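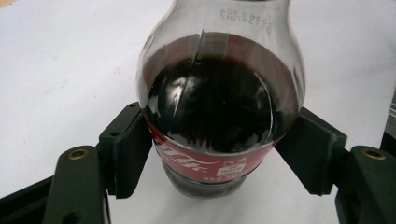
A reader of the Skello science pages asks why cola looks black in the bottle but brown in a glass, and whether somebody puts something different in the bottle.

Nobody does. The drink is the same in both. The difference is the thickness of liquid that the light has to cross.

Cola contains a brown colouring. The colouring absorbs part of the light passing through it and lets the rest through. It absorbs blue light strongly and red light weakly. In a thin layer, most of the red and yellow light gets out, so the layer looks amber. In a thicker layer, more light of every colour is absorbed. Very little reaches your eye, and your brain reports this as black. Look near the upper rim of the cola in the bottle and then at the middle. The rim is amber-brown and the middle is almost black.

Test this at home

You will need a clear glass, a white sheet of paper, a spoon and some cola.

1. Stand the glass on the paper. Pour in cola to a depth of 5 millimetres.
2. Look straight down. Write the colour in your notebook.
3. Add cola until it is 4 centimetres deep. Look down again.
4. Add more until it is 7 centimetres deep and look a third time.
5. Lift one spoonful out and hold it over the paper.

Keep the lamp in the same place throughout. If the lamp moves, the results cannot be compared.

Why the writing is backwards

Many bottles have a code printed on them in small dots. It helps the factory to trace when and where the bottle was filled. If the code is on the far side of a clear bottle, you read it from behind, through the plastic, and the letters are reversed. Write your name on tracing paper and turn the sheet over to see the same effect.

Why the bottle is round

Fizzy drinks contain dissolved carbon dioxide. Some of this gas collects above the liquid in a closed bottle and pushes outwards on the walls. A flat wall would bulge. A curved wall spreads the push evenly and keeps its shape, so the plastic can be thin.

Words to know

Absorb: to take in. A material that absorbs light does not pass it on.
Transparent: letting light through so that objects behind can be seen clearly.
Translucent: letting some light through.
Pressure: the push on each small piece of a surface.

Next on Skello: why bubbles rise.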